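Skaltovier Textile Hall Extends Opening Hours for October

Regional weaving and household cloth collection to open on Saturday evenings 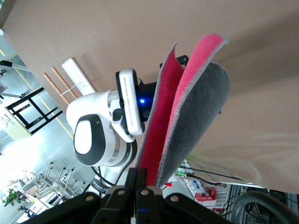 Longer hours and a new gallery

The Skaltovier Textile Hall will extend its public hours throughout October to coincide with the opening of its new household cloth gallery. The hall will remain open until 8 p.m. every Saturday during the month. Weekday hours are unchanged.

The gallery occupies the former dye store on the ground floor, closed to visitors while its roof and windows were replaced. It presents 51 pieces made for daily use in the Brerkeck valley, including blankets, shawls, table covers and grain sacks. Many have come from family homes in the district and have not been shown in public before. The oldest, a wool bed cover with a mended corner, is believed to be more than 100 years old.

"Most of our visitors know the ceremonial weaving from this valley, and they ask what people used on an ordinary day," said Eugeniusz Krawczyk, director of the hall. "We have had much of the answer in storage for a long time, and we are pleased to have the room to show it."

Work on the building was carried out by Savchuk, the contractor that restored the hall's main staircase. The project included new blinds and low-level lighting to limit fading. Visitors are asked not to use flash in the gallery.

Loans and repairs

A group of 19 items is on loan from the Carnetti mill archive and will be returned at the end of the winter season. The loan includes pattern books, order ledgers and finished samples with fringed and bound edges. The ledgers are displayed open, and the pages will be turned once a month.

Iona Galbraith, who heads the conservation department, said that older repairs had been left in place wherever the cloth was stable. "A darn made by the owner is part of the record," she said. "We removed stitching only where it was pulling on the weave — in most cases, that meant a few inches at a hem."

Admission and group visits

Entry to the new gallery is included in general admission. Children under 12 enter free when accompanied by an adult. Guided tours will be offered at 5:30 p.m. on each late opening and are limited to 27 people. Places may be reserved at the front desk or by telephone during office hours.

Schools and community groups wishing to visit on a weekday should contact the education office at least two weeks in advance. The side entrance on the mill lane provides step-free access to the ground floor. The upper reading room will close at its usual time on all days.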